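**Skadancombe drive-in: one screen or two next summer?**

**marquee_moth** – 4:10 pm

The owners want to hear from regulars before November. The plan is a second, smaller screen on the back field. The front lot holds 232 cars and it filled up most nights in July. I'm for it.

A wooden table with letter blocks:

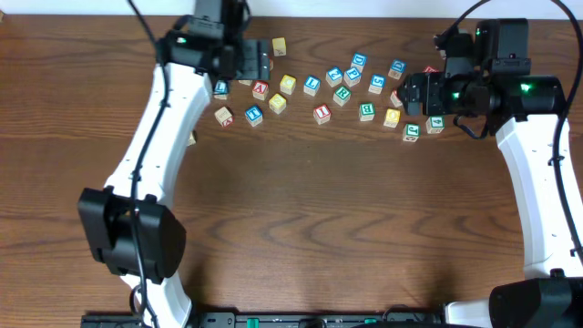
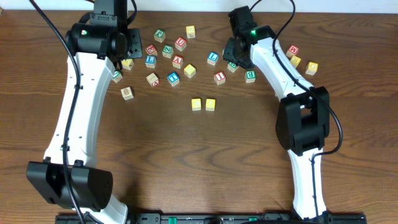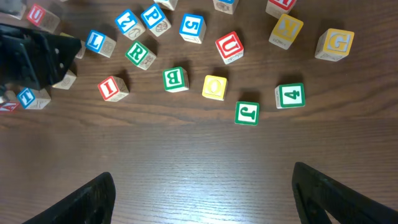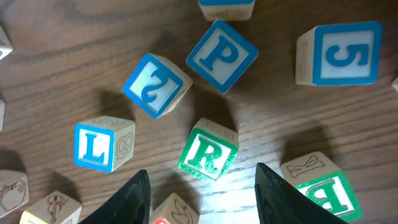

## Replies

**gravelrow38** – 4:42 pm

Against. The back field floods by the fence and the exit is one lane. It took me 38 minutes to get out after the last double feature. Add another screen and you make that worse.

**Nistor_fan** – 5:05 pm

> Add another screen and you make that worse.

Only if both shows end together. The Nistor has two screens and staggers them. I go twice a month and have never waited long.

**gravelrow38** – 5:20 pm

The Nistor has two exits. Skadancombe has one, onto a county road.

**sigita_d** – 6:15 pm

Sigita Dambrauskienė here, I run the snack bar. The county has been asked about a second gate on the Fostell side. No answer yet. The back field would take up to 600 people if the drainage gets done, and drainage comes first in the plan.

Ticket prices stay the same next season either way.

**marquee_moth** – 6:31 pm

Thanks, I didn't know about the gate. Would the sound be on a separate FM station?

**sigita_d** – 6:40 pm

Yes, separate station. The old pole speakers stay in the front two rows.

**gravelrow38** – 7:02 pm

If the gate goes in first I'd change my vote. Still think the money should go to the restrooms.

**Nistor_fan** – 7:18 pm

Agree on the restrooms – the left one has had no light since June.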